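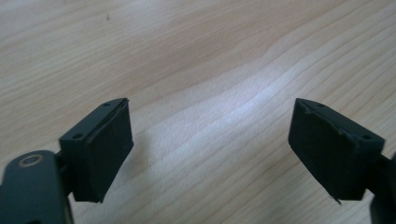

Dorwood police say overnight car break-ins fell sharply last year. People who live on the streets where the windows keep getting smashed aren't so sure.

The department released its yearly numbers on Feb 11, 2025, and credited the drop to extra patrols and a text alert system it bought from a company called Bastach. According to the one-page summary, officers took 71 reports of vehicle burglary. The summary does not give the figure for the year before. It says only that the decrease was "significant."

Asked for the earlier number, a department spokesman said it was "being reviewed" because of a change in how reports are sorted. He could not say when the review would end.

That change matters. Since last March, drivers who find a broken window but nothing missing have been told to file online under property damage. Those cases are not counted as burglaries, even when someone clearly went through the glove box. The department would not say how many online reports came in.

Aurora Pacheco, who rents an apartment off Salgado Avenue, said her car was hit three times in eight months. She filed two reports and gave up on the third.

"The first time, an officer came out and took a look," Pacheco said. "The second time they gave me a web address. The third time I just went and got the glass fixed."

She said she did not hear back on either report. Her insurance did not cover the windows because each repair cost less than her deductible.

Police say arrests are up as well. The summary lists two, both from the same night, when officers stopped a pair of men walking through the parking lot behind the Skuvness shopping center. Court records show one of the cases was dropped. The other man pleaded guilty to trespassing and paid a $100 fine. He was never charged with breaking into a car.

The spokesman said the arrests "sent a message" and pointed to a quiet stretch afterward. The monthly breakdown, which the department provided on request, shows reports had been falling for several weeks before the men were stopped. They went back up a month later.

As for the alert system, it is hard to tell what it does. Residents who sign up get a text when a break-in is reported within a few blocks of their home. Pacheco signed up last summer. She said the message about her own car arrived the afternoon after she found the glass on the seat.

Bastach did not return calls. Its contract with the city is up for renewal in March, and the department has asked that it be extended for another 3 years. The request cites the drop in burglaries as proof the service works.

The city council has not set a date for the vote. A council aide said members had been given the same one-page summary as the public and had not asked for anything further.

Police are advising drivers to lock their doors, take valuables inside and park under a light where possible. Anyone whose vehicle has been broken into can file a report online or at the front desk of the Dorwood station.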